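ok so a few of you asked what I've been doing in November besides complaining about my wrists. I've been teaching a robot arm to pick blocks out of a metal bin, by hand, one go at a time. thread!

The project is called Fulletti. The arm is a big orange and grey KUKA, the blocks are red and green, and my job is to drive it from a desk with a controller until I've done the same thing 200 times. That's it, that's the job.

I'm on 153. The last ones are slow going because I've started noticing my own bad habits and now I can't stop noticing them.

Biggest one: I always come in from the same side. Every time! If I only ever show it one approach, it'll only ever try one approach, and then a block lies a bit crooked and it just hovers there looking lost.

So now before each go I reach in and mess the blocks up a bit. Some flat against a wall, some lying across the middle, a couple nearly touching. I used to line them up neatly and my supervisor at Natik (very kindly) asked me to please stop tidying.

People always ask if you can just grab the arm and move it yourself. On the little one at Budel you could, and it was lovely, like leading a very heavy dog. This one is all remote. You squeeze the trigger, the arm follows your hand, and you try not to sneeze.

The hard part is depth. From my chair I can't tell if the finger is a hair above the metal or already pressing on it. I go by the sound now. There's a tiny tick when it touches the bottom and I've learned to stop dead on the tick.

Bare metal is also a pain for the cameras, by the way. Lots of shine, and it changes colour through the afternoon. We do most of our runs after 4 p.m. with the blinds down, which is great for the data and terrible for my vitamin D.

Two things I'd tell anyone starting out. Go slower than feels sensible near the block, and don't wiggle. If you wiggle to line up the grip, the robot learns that wiggling is part of the job. Ask me how I know.

Also the cables. The bundle has to swing around with the arm, so every time I turn the wrist I'm thinking about where the loop is going to end up. I've scrapped 2 runs this week for getting greedy with the rotation.

Someone at Urquhart asked if I keep the failed grabs. Yep! If I miss and recover, it stays in. If I miss and swear and park the arm, it goes in the other folder. The other folder is getting fairly full.

Anyway the kettle's on and then it's back in the chair for number 154. I'll post again when I hit the end, or when my thumb falls off, whichever is first.

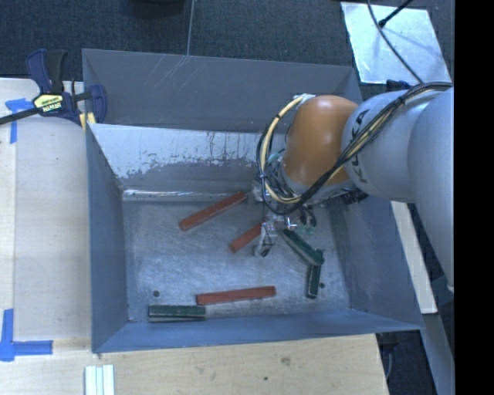
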